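Teaching by hand: an afternoon at the Ronine open day

Ronine opened its training rooms to visitors on Tue 26 September. Most of those who came went straight to the lecture upstairs. I spent the afternoon on the ground floor with Evelien Hoekstra, who runs data recording, and Arnout Cuypers, who is responsible for the hand tools. The company works on software for two-armed domestic robots under a project called Zondura, and the ground floor is where its examples come from. Each example is a person carrying out a household task with a gripper in each hand.

Hoekstra began with the tasks. The current list is short: open a cabinet door, close it, pull out a drawer, push it back, turn a tap lever or handle. "People expect us to start with cooking," she said. "A door has one hinge and it still goes wrong in a great many ways. You can pull off the axis, you can let go early, you can stand where the door wants to be."

The set held 3,679 accepted recordings on the morning of my visit. A further 644 were waiting to be checked. Cuypers keeps the rejected ones as well, in a separate store, and uses them to find faults in the tools.
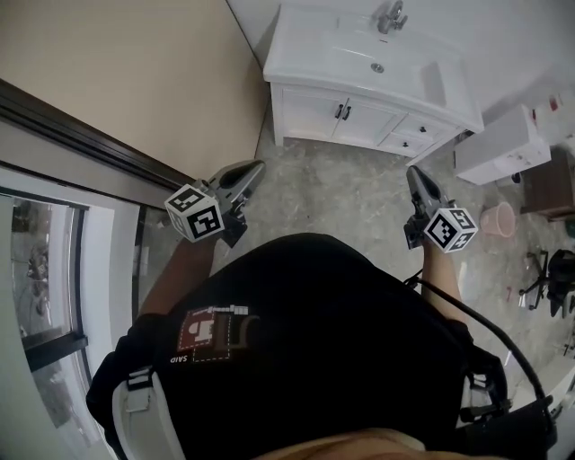 Bathrooms were added to the programme in February, after the kitchen recordings had reached a size Hoekstra considered sufficient for a first model. She regards them as the harder case. Fittings are smaller, the operator has less space in which to stand, and the surfaces give the software less to hold on to. The vanity cabinet used in the demonstration has a white basin top and white doors, and the dark handles near the middle are what the operator goes for. "White on white is poor for tracking," Hoekstra said. "A dark handle is a gift. We will take the gift for now and make it difficult later." The drawer at the right, with its dark knob, is recorded as a separate task because a knob calls for a different approach angle from a handle.

I asked how the position of each gripper is known. Cuypers pointed to the printed cubes on the sides of the tools. The square patterns are read by the cameras, and from their apparent shape the software works out where the tool is and which way it is turned. When a cube is hidden, by a forearm for instance, the estimate has to be carried by other measurements until the pattern comes back.

"The gap must be short," he said. "If it is long I reject the recording. I don't try to repair it. Tươi used to repair them and we had a long argument about it."

Tươi Vương, who wrote the checking software, was at the next desk and confirmed that there had been an argument. His view is that a repaired path is acceptable if it is labelled as repaired. The present rule is Cuypers's.

The operators work in short sessions with a break between them. Tonantzin Bautista, who has been recording since the kitchen work began, told me that the weight is less of a problem than the posture. "You are looking down all the time. It's the neck first, then the wrist. I move slower in the second half and I say so, and they write it down." Slower recordings are kept. Hoekstra wants a spread of speeds.

Bautista was also clear about what the tool does to one's habits. A person opening a door uses the fingertips and shifts the grip several times without noticing. With two jaws there is one grip, and it has to be right before the pull begins. New operators practise for 100 attempts before anything is stored.

Cuypers has changed the jaw lining twice. The supplier, Coppens, delivers it in sheets, and he cuts it himself. A softer lining held small knobs better but wore through at the corners, and he went back to a firmer grade. He would not be drawn on the next version beyond saying that the housing would be lighter.

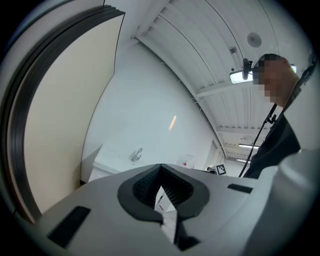
What the robot does with it

The robot itself was not part of the ground-floor programme. It stands at the Runau site, where Lieven Vermeulen runs the trials, and I spoke to him by telephone the following day.

Vermeulen receives a new model at intervals and tests it on cabinets that do not appear in the recordings. Doors are going well. Drawers are less reliable, and taps he described as "not ready to show". The usual fault is an approach that is correct in direction and stops short, so that the jaws close in front of the handle.

He has asked Hoekstra for more recordings in which the first attempt misses and the operator tries again. She has agreed in principle. Cuypers wants to know first how a deliberate miss is to be told apart from a bad recording, and at the time of writing the two of them had 2 proposals and no decision.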